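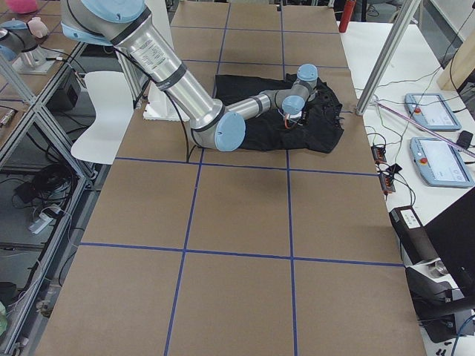 A robot arm over a black cloth at one of the taped work tables at Hundix.

SKADDALE, 11 March 2018 — Hundix is happy to share that its textile handling shop now has robot arms working alongside its 30 employees, and every one of those employees is staying on. Folding had been hard on wrists and shoulders for years, and people told us so!

"I get to check the fabric now and go home without sore hands," said Sosina Habte, who joined the training in January — and who now teaches it to the evening shift.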